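How to Clear a Table with a Tray (and When Not to Bother)

Posted in Kitchen Basics by Joscha Pfeiffer

Every spring some shop tries to sell me a system for clearing the table. Hestora had a folding trolley out in March, and I still can't see what it does that a deep tray doesn't. You need one tray with a proper rim, and a bit of worktop next to the sink.

Before you start

Check the tray fits through your kitchen door while you're holding it. Mine doesn't, quite, so I go in sideways. Ignore the weight limit on the label as well. Nobody loads a tray to its limit and then walks anywhere sensible with it.

Loading

1. Scrape the plates first. Leftovers go in one bowl.
2. Put the tray down on something flat. Don't hold it in one hand and load with the other, whatever waiters do.
3. Start with the biggest plate, face up, flat on the bottom.
4. Add plates of the same size on top. Smaller ones go last. 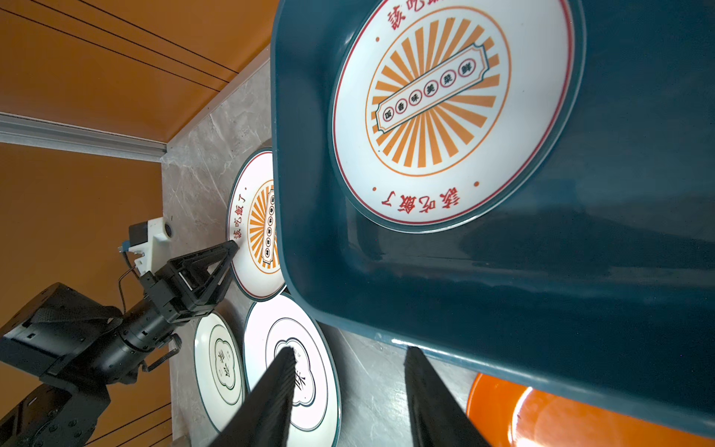 I'm told a non-slip mat is essential. I bought one, and the plates stayed put about as well as they had without it – it was also a pain to wash. A damp tea towel is cheaper if you're worried.

Patterned plates are another matter. Rocío Cuevas swears that a sheet of kitchen paper between each one saves the print. I've stacked mine bare for years and can't find a mark, but if yours were a present, use the paper.

Carrying

Keep the tray against your stomach and look where you're going. If you have to lift it with your shoulders, take half off and make 2 trips.

Unload from the top, straight into the water. Glasses travel separately.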